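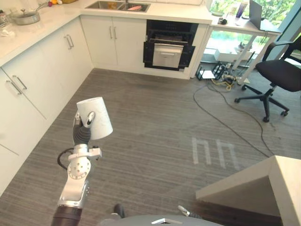

Open Day at Golby

Teresa Egan had driven in from Risdale and was the last to sign the sheet. The man from Fistovix shook her hand and went back to watching the arm. It had a paper cup in its fingers, tipped a little.

"How many cups has it been through?" she asked.

"Since December? Almost 3,000."

She looked at the sink, then at the laptop on the desk by the window.

"My mother drops them too," she said. "Would it live in her kitchen?"

"That's the idea."

"She has a cat."

He wrote that down. Teresa waited for the arm to move again.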